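Rapport d'avancement no 5
Programme de restauration des haies et talus, secteur de Grekorthorpe
À l'attention de la Fondation Kaker
20 mai 2021

Plantations
Depuis le rapport de février, 1448 plants ont été mis en terre sur les parcelles Hsiao et Flevano, principalement du charme, du noisetier et de l'aubépine. Le lot de prunelliers commandé à l'automne nous est parvenu avec trois semaines de retard et une partie des racines avait séché. Le pépiniériste a accepté un avoir, que nous utiliserons pour la campagne suivante.
Le linéaire planté atteint 1059 mètres. Il reste le tronçon nord de Flevano, où l'exploitant souhaite garder un passage pour la moissonneuse. Le tracé a été revu avec lui et doit encore être validé par la commune.

Paillage et protection
Le paillage est terminé à Hsiao. À Flevano, les copeaux manquent sur la partie basse. Les dégâts de chevreuils restent limités, sauf en lisière du bois, où les gaines de 60 cm se sont révélées trop courtes. Nous passerons à 120 cm sur ce côté.

Budget
Les dépenses sont conformes au prévisionnel, hormis un dépassement de 900 euros sur la location de la mini-pelle. Nous proposons de l'imputer sur la ligne « animations scolaires », peu consommée cette année à cause des annulations du printemps. Votre accord écrit est nécessaire avant la fin du trimestre.

Suivi
Le relevé des oiseaux nicheurs est en cours. Les premiers résultats seront joints au rapport suivant, avec le taux de reprise des plants par essence.

Points à décider
Calendrier de l'arrosage d'été à Hsiao, où la citerne n'est pas encore raccordée.
Report de la visite de terrain avec vos services, à fixer en septembre.

Areeba Gondal
Chargée de programme 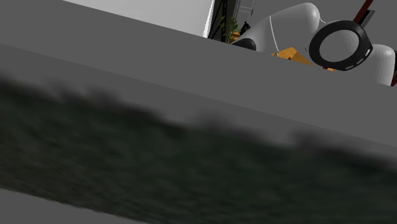 Vue de synthèse : surface grise et bande vert sombre.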